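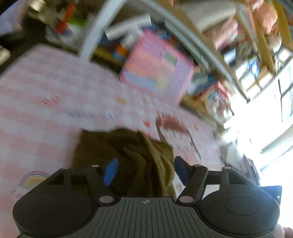
**Hallel Talk Buttons for Dogs, starter set**

Back in stock, both colors. Two recordable buttons, one foam mat, a little booklet. Your dog steps on the button, button plays your voice. "Outside." "Water." Whatever you record.

**Whats in the box**

- 2 buttons, press-anywhere top
- hex mat, grippy underside
- training booklet (Sidra Ghumman wrote it, short, read it first)
- batteries, already in. Pull the tab

**Price:** $59. Extra mats $5 each. Buttons sold singly too, ask.

**Recording**

Hold the side key till it beeps, talk, let go. Say the word the way you normally say it to your dog, same tone. Don't whisper. To redo it just record over, old one is gone for good so be sure.

**Picking first words**

Start with one. Something that happens lots of times a day and that the dog already cares about. "Outside" is the usual pick. "Treat" works but you will regret it. Press it yourself every time, right before the thing happens, then open the door or whatever. No grabbing the paw and pushing it down, please. Some dogs get it in a couple weeks, some take months, a few never bother and go on barking at the door like before.

Second button once the first one is getting used. Leave space between them, big feet hit both.

**Sizes**

Fine for dogs over 5 pounds. Smaller than that, the spring is too stiff, get the Hallel Light instead. Giant breeds ok, but put the mat on hard floor, on thick carpet it tips.

**Chewers**

Not a toy! Pick it up when you go out. Chewed buttons aren't covered by the warranty, Gaurav Joshi handles returns and he will see the teeth marks.

**Known problem**

Sets sold in August had a quiet speaker. If yours is one of them write to us with the order number and we swap it, no charge, you dont have to send the old one back.

**Cleaning**

Damp cloth. No dishwasher. Mat can go in the sink, dry it flat.

**Shipping**

Orders over $70 ship free. Everything else is flat rate, shown at checkout. Pickup at the Pronden store, side door, ring the bell and ask for Anum.

Page updated Saturday, October 12, 2019. Blue mats still on backorder, gray ones ship now.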